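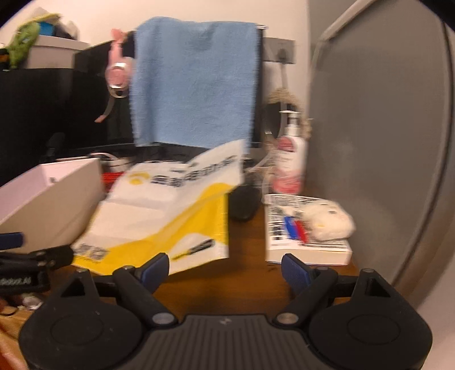

Clearing the Shared Desk
Project report, Marden study house
Siebe Dierckx

1. Question

Our study room has one wooden desk with a monitor, a shelf above it and a rail where people hang things. Students use it in turns and leave belongings behind. I wanted to find out what collects on a desk like this, and whether a simple rule would keep enough space free for a laptop and an open notebook.

2. Method

The project ran for 6 weeks. Each evening at nine I listed everything that was lying on the desk and put each item in one of four groups: food packaging, study items, electronics, personal items. Things on the shelf or the rail were left out of the count. At the start I asked Shi, who shares the room with me, to go on using the desk as usual.

After three weeks we brought in the rule. Packaging goes out when you leave, headphones and towels hang up, and soft toys stay on the shelf. Anything else goes into a box marked Prurkwood, which was the name on it when we got it.

3. Results

I made 42 lists in total, one per evening. Together they have 300 entries. An item that stayed for several evenings was entered again each time, so the number of separate things is lower.

Food packaging was the largest group in the first half. Plastic packages were the worst because they do not lie flat – they get pushed to the back, lean against whatever is there and stay for days. In the second half, packaging came up in only 40 entries.

Study items hardly changed. Pens and loose paper were back on the desk within a day of each clearing, and the box filled up by the end of the fourth week. We emptied it once.

4. Problems

Two people is a small group, and both of us knew about the count. I also forgot to decide beforehand where chargers belong. I put them under electronics, but a charger in use is different from one left behind.

The rail was more useful than I expected, but it sits close to the monitor, and a large towel takes up most of it. A second hook on the side wall would help.

5. Next steps

Shi wants to keep the rule through December. I plan to enter the lists in Zunduna, the spreadsheet tool we use in class, and compare exam weeks with normal weeks. The handwritten lists are in the back of my project folder.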